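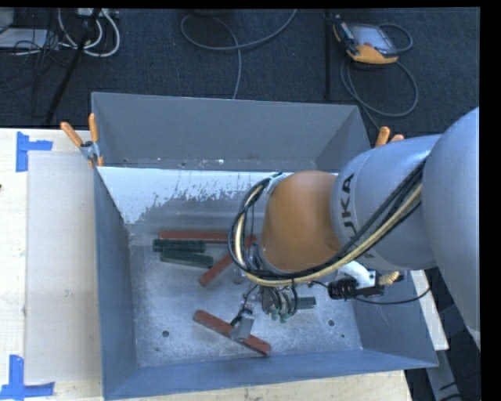 From: Diane Leclerc
To: Ulby workshop list
Date: Sep 28, 2023
Subject: Re: [ulby] Bin picking, blocks near the wall

Njoroge Swai wrote:
> Has anyone got the arm to pick the long blocks when they end up
> lying against the far wall of the bin? Mine come out fine from the
> middle. Near the back the planner either gives up or picks a pose
> where the hose bundle rubs on the rim. I've tried turning the wrist
> the other way and it's no better. Also, are we still using the clamps?
> I can move them if they're in the way.
>
> Njoroge

Hi Njoroge,

Same trouble at my end. I spent an evening on it with Obadia and we got part of the way.

The planner only knows about the bin walls and the floor. It has no idea about the hoses, which loop out a fair distance beside the wrist, so it will happily choose a pose we'd never choose by hand. Obadia added a fat cylinder to the collision model to stand in for the loop. It's crude and it rules out a few poses that would be fine, but the rubbing stopped. The radius is 11 cm in his file. I tried 8 and it touched the rim again, so please leave it where it is for now.

For blocks lying along the back, we now do a nudge first. Fingers closed, come down behind the block, drag it about 3 cm towards the front, lift, take a new picture, then plan the pick as usual. It's slow. If there isn't room to get the fingers down behind it, push on one end instead so the block swings out on a diagonal. Diagonal ones are easy.

Two other things:

Please leave the clamps on. The bin creeps when the fingers push on it, and then every saved pose is off. If you do have to take them off, redo the bin corners before you run anything. The orange handles at the back aren't in the collision model yet — Seema said she'd measure them, but go slowly over that side until she has.

The green blocks are still the worst for detection. Against the grey floor the dark ones lose their edges, and two lying close together come back as one wide block. The red ones are fine, even the worn one. Emmanuel wants to repaint the greens a lighter colour. I'd sooner try moving the lamp first, as the paint chips off and ends up in the bin.

Obadia's file is in the shared folder under Dredum, along with my nudge script. Keep the speed down on the first run and have the pendant in your hand.

I can't get in again until the weekend, so if you try it before then, post what you find.

Diane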